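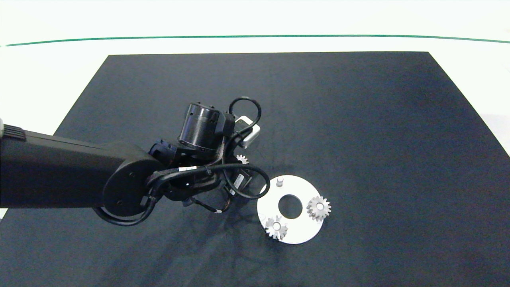 Head view. One gear under the gripper, two on the plate.

From: Charalambos Deligiannis
To: gear-assembly list
Subject: Re: Re: rejecting demos with a long search phase

Branislav Říha wrote:

> I went through the July set from the gear plate task and I would like
> to drop every episode where the operator spends more than a few
> seconds hunting for the peg. The trained policy hovers over the peg
> and wobbles, and I think it learned the wobble from us. Before I
> delete anything: is there a reason to keep them? Also, can we agree on
> one way of picking up the gears? Kamil pinches them flat across the
> teeth, Hye-jin tilts them, and I do whatever the wrist happens to
> allow at the time.
>
> Third thing, the leader arm on the Provberg station feels heavier
> than the other one. Same config file, I checked.
>
> Branislav

Please don't delete anything yet. Comments in your order.

1. Search phase.

There are two behaviors under that one name and they should be labeled separately. In the first, the operator can't see the peg in the view they are using, stops, and moves the gripper a little to get a better look. In the second, the gear is already touching the top of the peg and the operator slides it sideways until the bore drops over. The first is a viewing problem and I agree it teaches the policy to hover. The second is the task. If we cut it, the policy has no example of what to do when it lands off center, and it will land off center.

I relabeled 135 episodes by hand to see whether the split is practical. It is, but only with the wrist view open. From the head camera the cables hide the contact often enough that I was guessing. My rule was: if the gear is above the peg and not touching it, and the leader arm moves less than the threshold for longer than the threshold, mark it "look". If it is touching, mark it "seat". The thresholds are in the script Ľubomír put in the Plikia repository. I would not tune them per operator.

Then trim the "look" segments and keep the episode. Trimming leaves a jump in joint position where the two ends don't meet. If the jump is small, let the resampler close it. If it is large, drop the whole episode, because the interpolated motion is something no operator did.

2. Grasp.
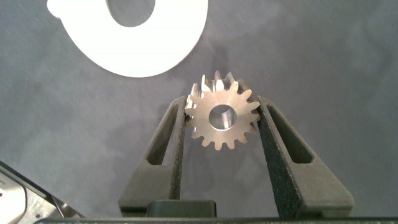
The fingertips should close on the rim at opposite sides, with the bore left clear. I don't much care whether the operator tilts the gear on the way up, as long as it is level again before it reaches the plate. What does matter is how far down the fingers the rim sits. With the rim deep between the fingers, the tips reach the plate before the gear does, and the operator feels a contact that has nothing to do with the peg. With the rim at the very end of the tips, the gear can rotate in the grasp as soon as it touches something. Aim for the flattened part of the tips and regrasp if you miss it. A regrasp on the mat is fine to record. A regrasp in the air over the plate is not, so go back to the mat for it.

Kamil's flat pinch works and I would make it the default. Hye-jin's tilt gives a better look at the bore from the wrist camera, and she has the lowest seating times of the four of us, so I would rather not forbid it. Suggest we record the style as a field in the episode header and balance the two at sampling time.

3. Leader arm.

Same config does not mean same gravity compensation. The Provberg leader has the longer handle from Kratochvíl, and the payload entry was never changed for it. Hye-jin measured the handle and has the value. Until it goes in, the operator is holding up the difference with their wrist, which shows up in the log as a slow downward drift during any pause. That may account for part of your wobble. Please look at whether the bad episodes cluster on that station before we blame the operators.

4. Not in your mail, but related: start states.

We reset the gears to nearly the same places each time, out of habit. I plotted the first grasp position for the last 1,000 episodes and most of them fall in a patch roughly the size of the plate. The policy is fine inside that patch and poor outside it. For the next batch, please spread the loose gears over the mat, including low and to the left where the gripper parks, and start some episodes with a gear already resting on the plate. 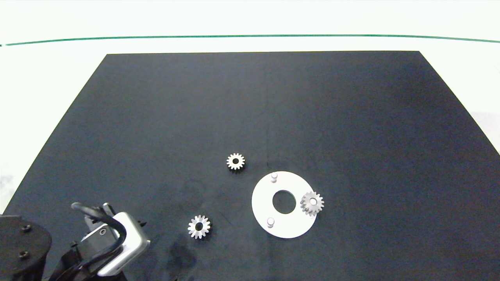

Start state of the second kind: two gears loose on the mat, one on the right side of the plate.

Starts like this one are awkward to teleoperate when a gear lies close to the gripper, as the forearm has to fold back to get above it. Take it slowly. The speed is normalized later and a slow clean approach costs us nothing. If the follower arm lags the leader by more than you can comfortably judge, stop and re-home – don't try to catch up by pushing harder.

Also please move the plate between episodes. Drurkness training runs from before the plate was moved at all are only useful as a baseline, and I have tagged them that way.

To do, if there are no objections:

Branislav: check failures by station, report to the list.
Hye-jin: payload value into the Provberg config.
Kamil: style field in the header, default "flat".
Ľubomír: add the look/seat labels to the viewer so we can correct them without editing JSON.
Me: relabel the rest of July.

I will hold the training job until the payload change is merged. If anyone needs the station in the meantime, log the session under "scratch" so it stays out of the set.

Charalambos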